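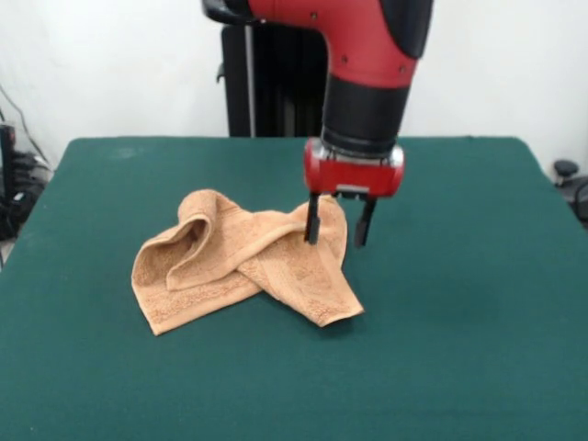 Attendance Records and Small Group Retention in Punport Parish

Ihor Bondarchuk
Term report, practical theology

1. Data

The parish office at Punport supplied 1,636 attendance entries from its small groups. Entries without a group name were removed. The remaining entries cover 453 members. Nikzad chapel keeps its own register and was left out.

2. Method

A member was counted as retained if present at two or more meetings in December. Groups were sorted by whether the leader phoned absent members.

3. Results

Retention was higher in groups with phone contact. Group size had no clear effect. Five groups changed leaders during the term and are listed separately in the appendix.

4. Limits

Leaders reported their own calls, and no call logs were checked.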